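Lotion separating on day two – emulsifier or process?

hmachala
Batch of hand lotion, 16 percent oils, 2 percent glycerin, emulsifying wax from Gremholm. Water and oil phases both held at 70 C, combined, stick blended until thick. Looked fine Saturday night. By Monday morning there was a thin watery layer at the bottom of the jar. Same formula worked in October with a different wax.

nquiroga
How much wax? You left it out.

hmachala
2 percent, not counted in the oils.

nquiroga
Too low. For that much oil I use a quarter of the oil weight, so four percent. I would change that before touching anything else.

chiahao_c
Disagree that it is only the wax. Blending until thick and then stopping is a common fault. The emulsion needs stirring on the way down, at least until it is under 45 C. I have seen lotions with plenty of wax split when left to cool alone.

nquiroga
Cooling matters, but stirring will not rescue an underdosed emulsifier. Her old wax may have been a stronger blend. Check the supplier sheet.

hmachala
Sheet says 3 to 6 percent. The old one was from Stollari and said 2 to 5, so I copied the number across. Will remake at four, half stirred to cool and half left alone, same preservative in both.

chiahao_c
Good test. Check pH on both halves after a day – some preservatives shift it enough to matter.
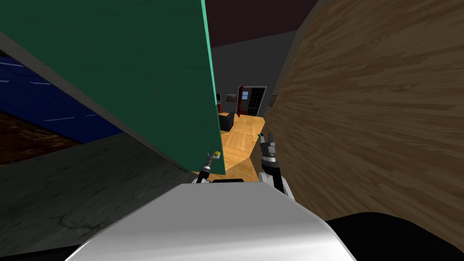

Also label the jars by weight of water lost. If you don't top up after heating, the two halves won't be comparable.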